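The cupboard, the cones and a very long afternoon

Posted by Khoa Ung in May | 10 comments | 3 shares

I have been meaning to write about the kit cupboard at Plukeck for months, and every time I sit down to do it I end up going off to make tea instead, because it is hard to make a cupboard sound like anything you would want to read about on your lunch break. But several of you asked after my last post (the one about the leaking water bottles, sorry again to anyone who was eating) and so I thought I would just get on with it.

For those who are new, Plukeck is the little gym where I help out with the after-school sessions. We get children from five upwards, and then in the evenings the grown-ups come in for circuits and use most of the same equipment with a good deal more groaning. Everything gets dragged out twice a day and put back twice a day, and the putting back is where it goes wrong. I don't blame the children for this. They are told to put things away and they do put things away, just wherever there happens to be a hole.

So by the end of term we had skipping ropes in with the bibs, bibs in with the beanbags, and a single glove that has lived in the same cubby since before I started. I had an afternoon free, I had a flask, and I had a packet of those sesame biscuits from Đồng, the bakery on the corner, which I can recommend to anybody doing a job on their knees.

I began with the ropes. I know some people swear by hanging them, and my sister has hers on hooks and they look lovely, but we haven't the wall for it, so I fold each one in half and in half again and tie it loosely in the middle. There were 32 of them. I was rather pleased with that, as I had been telling everybody for weeks that we were short and had very nearly ordered more. The missing ones were in a Bedavura carrier bag behind the mats, along with somebody's very nice umbrella (if it is yours, it's hanging by the door).

Beanbags next. They went into a tub with a lid, after I had gone over the seams and put the splitting ones aside to be mended. I love mending a beanbag. It takes five minutes, you feel like a marvellous person, and then you find the little beads in your socks until Christmas.

Then bibs, which I took home to wash, and which I will not go on about except to say that I washed them twice.

That left the cones, and I had been saving them because I enjoy them. We use the sort with holes in the sides, so that you can poke a pole through and make a hurdle, and over the years we have ended up with all sorts of colours. The coaches like to send the children off to "find a pink one" or "run round the green", so they get scattered to the four corners and come back in dribs and drabs, in little stacks of two or three, on windowsills and under benches.

I did think about sorting them by colour. I even started! But it makes far too many small piles, and the first group of six-year-olds would have undone it before I had my coat on. One tall stack is much kinder to everybody. You sit on the floor near the shelves, gather the strays, and feed them on one at a time, giving each a bit of a twist if it won't settle. Do try to keep them all facing the same way as you go, and don't push down too hard or you will need a second person and some strong language to get them apart again. When the stack is up you get the most cheerful stripes down the side, green and red and yellow and blue and pink and orange, like a stick of seaside rock.
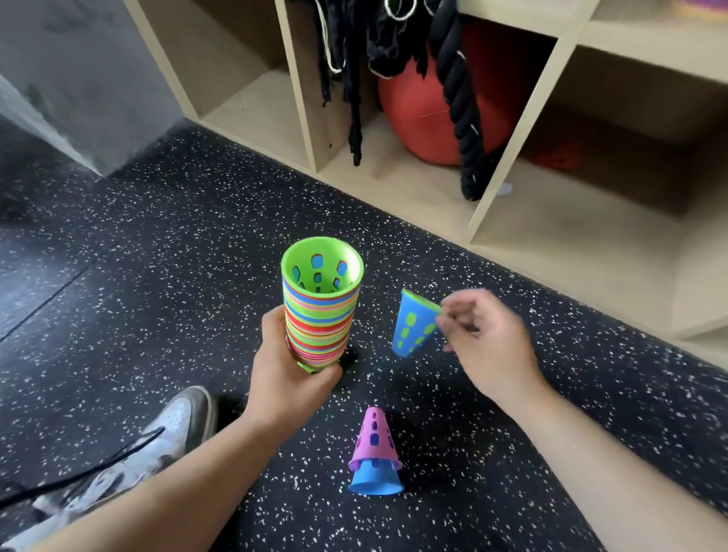 What went back where

Ropes and beanbags are now low down, where small arms can reach them. Cones are at the end nearest the mats. The poles stay in the corner, as they always have, and the first aid box is up on top where I can see it from the door.

I wrote labels on parcel tape with a fat Zellell marker, which smudged a little on the B of BEANBAGS, and I have decided to live with it. The glove has gone in lost property. I felt quite sentimental about it.

Next time I want to tackle the mats, if my knees forgive me.

Comments

Margit: I do the same with our cones at the cricket club, only ours are all orange and very dull. Quite jealous of your stripes.

PoolsideJen: Is it a grey umbrella with a wooden handle? If so it's mine and I have been blaming my husband since the winter.

Khoa Ung: Jen, it is! Come and fetch it, and please say sorry to him from me.

tobyw: Twice for the bibs is optimistic. We soak ours overnight first.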